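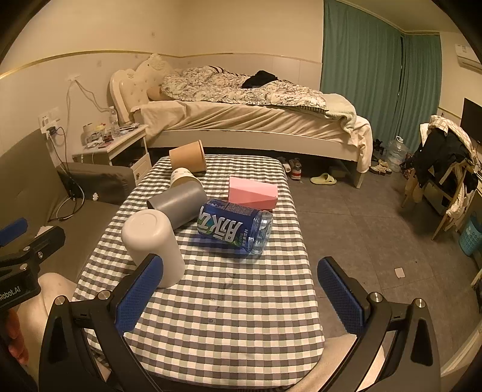
Lollasen check tablecloth on a bedroom table, with cups and a drink bottle.

Lollasen check tablecloth, cut to size
Supplier: Holub Table Linen
Colourway: Grey check on light ground
Availability: Made to order

Lollasen is a checked cloth for long, narrow tables: low tables, bench tables, folding tables and the long side tables often kept in bedrooms and living rooms. Stock tablecloths are usually cut for dining tables and hang too far on a narrow top. Lollasen is cut to the width and length given on the order form and hemmed on all four sides.

The pattern was drawn for Holub by Blažena Štefanec. The check is printed or woven square to the hem, and the layout is centred across the width before cutting, so that part-squares at the two long edges match. Part-squares at the short ends are not matched unless this is requested on the order.

Fabric options

The same check is supplied in two fabrics. Please select one on the order form.

Woven – a plain-weave cotton and polyester mix, yarn dyed. Softer over the table edge. Machine washable. Creases after folding and should be ironed from the reverse side.

Coated – a printed cotton base with a matt acrylic coating on the face. Wipes down with a damp cloth. Stiffer at the corners. Do not iron the coated side and do not tumble dry.

Both fabrics come from the Flirov mill. Shade can vary slightly between production runs, so cloths intended for tables standing end to end should be placed on a single order. 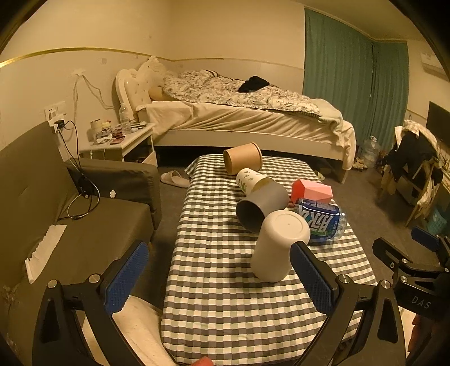
Paper cups, a grey cup and a bottle on the check, beside a pink faceted container.

Measuring the table

Measure the top only, edge to edge, at the widest point. Enter the drop separately. The drop is the part that hangs below the edge, and the order form adds it to both sides. Do not add a hem allowance, as this is done in the cutting room.

Minimum table width: 53 cm
Finished hem: 14 mm, double turned
Corners: square as standard, mitred hem on request
Cutting tolerance: 5 mm on either dimension

For a low table we suggest a short drop on any side where people sit, and in particular where the table stands close to a sofa or bed. A long drop is caught by knees and pulls the cloth across the top. If the table stands against a wall, the drop on that side can be set to zero and the cloth is then finished level with the edge.

Rounded tops can be supplied against a paper template. Please trace the full outline, mark the long axis and post the template flat or rolled. Templates are not returned.

Use with cups and small containers

The cloth has no padding. Light items such as paper cups and empty plastic bottles will slide on the coated fabric if the table is knocked, and slightly less so on the woven. Where this matters, fit the Mandora underlay beneath the cloth. Mandora is a thin open-mesh sheet that grips the table top and stops the cloth creeping. It can be trimmed with household scissors and should end just inside the table edge, or it will show as a ridge.

Neither fabric is a heat mat. Use a trivet under pans, teapots and oven dishes.

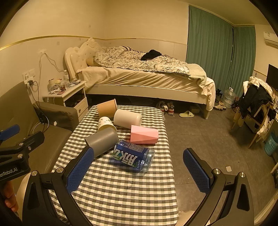

Lollasen check along a long table, with the cups and bottle at the far end.

Washing and care

Woven fabric: wash on a cool or warm cycle with similar colours. Shrinkage on the first wash can be a little over 3 per cent in length. The woven cloth is not pre-shrunk, and an allowance is added in cutting, so a new cloth may measure slightly long until it has been washed. Please wash once before reporting a length fault.

Coated fabric: wipe with warm water and a mild washing-up liquid. Dry with a soft cloth. Avoid bleach, scouring cream and anything abrasive. Coffee, tea and fruit juice should be wiped up promptly on the light squares, where marks are most visible. Ink from biros and felt-tips will normally stain the coating.

Store either fabric rolled on a tube if possible. The coated fabric keeps a fold line for several weeks if stored flat under weight.

Ordering

Each cloth is cut after the order is confirmed. Changes to size can be accepted until the cutting ticket is issued; after that the cloth is treated as made. Made-to-size cloths cannot be returned except for a fault in the fabric, the hem or the dimensions. Swatches of both fabrics are available on request and show one full repeat of the check.

The cutting room closes for part of August. Orders received in that period are held and cut in the sequence they came in.

Queries about templates, unusual drops and matching at the short ends go to Vratislav Vondráček in the cutting room. Please include the table width, the table length and the fabric chosen.

Supplied with the cloth: care label (sewn into one corner), spare thread in the hem colour, cutting ticket showing finished size.
Not supplied: Mandora underlay, tablecloth clips, storage tube.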